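Stindness open day recordings – read me first

Hello, and thanks for downloading. This folder holds what we recorded at the Stindness open day on 11th September, when we let visitors have a go at driving the two-armed rig and kept everything they did. I put the set together, so if something is missing or oddly named, it's my doing.

What's in it

There are 186 recordings in all, each one a single attempt at a single task. 127 of them are cup tasks (push it, pick it up, pass it from one gripper to the other) and the rest are a mixture of things people asked if they could try. I kept the failures. Please don't throw them out before you've had a look, as some of the best driving of the day ended with a cup on the floor!

Folders:
cups/ – the cup tasks
other/ – everything else
notes/ – my typed-up notes, one text file per visitor
broken/ – recordings where one of the streams stopped early

Each recording has the head camera video, the joint positions for both arms and how far open each gripper was. The notes give the task as I said it out loud to the visitor, which isn't always how it's written on the task card. I tend to ramble.

How the day went

We had 26 visitors take the controls, from school age to well past retirement. Everybody got a short practice and then up to ten minutes of proper driving. Kratochvíl lent us the hand controllers, and Hutamix brought over the backdrop cloth and a box of cups, and stayed all afternoon to help with the queue, which I was very grateful for.

The younger ones went straight at it and mostly drove with both hands at once. The adults were more careful, used one arm at a time, and kept asking whether they could break it (you can, a bit, but we'd set the speed limit low). The most popular thing by far was passing the cup across. It looks so easy when somebody practised does it, and then you try it yourself and find your left and right hands have stopped talking to each other.
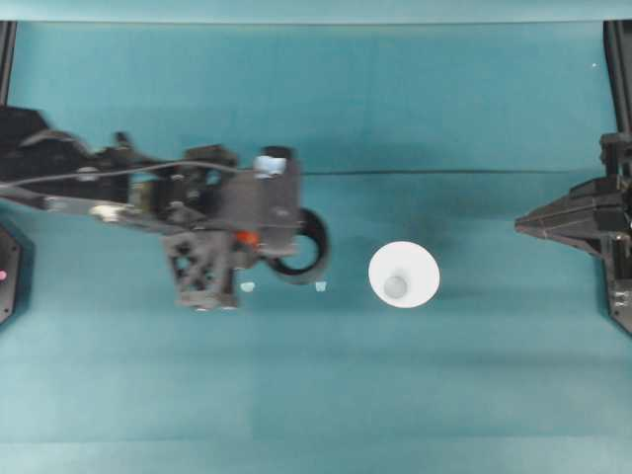 I'd also set up a stacking task but dropped it before lunch, so there are only a handful of those, all in other/. If you want more stacking, ask me about the October session at Flevano, where we'll have longer slots and a proper task list.

Known problems

The clocks on the 2 arms drift apart in the longer recordings. There's a corrected time column, so use that one.
The cloth got nudged now and then during the day, so don't count on it lining up between recordings.
A few of the task names have typos. I've left them alone as the notes point to them.

Using it

Fine for teaching, research and tinkering. Visitors agreed to their driving being shared, and there's no sound in any of the files. If you make something with it I'd love to see it – drop me a line through the Stindness contact page.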